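Showing a task by hand: common questions
Wadbridge demonstration room

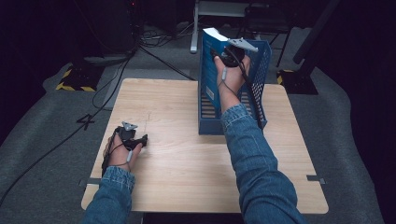
Do I need any experience with robots?
No. You wear a gripper on each hand and do the job at a normal pace. New people get a practice block before anything is kept.

How long is a session?
Up to 80 minutes, with 2 breaks. Tell the lead if your wrists get sore.

Can I use just one hand?
If the task sheet says so. Keep the other gripper on and still.

What happens if I drop something?
Finish the try, then mark it as a miss on the Derilis screen. Don't delete it.

Why can't I cover the grey markers?
They are used to work out where each hand is. A sleeve over one spoils the recording.

Is remote control done here too?
No, that's at our Fonseca site. It uses a separate sign-up form.

When do I get paid?
By the middle of the next month. December sessions are paid in January.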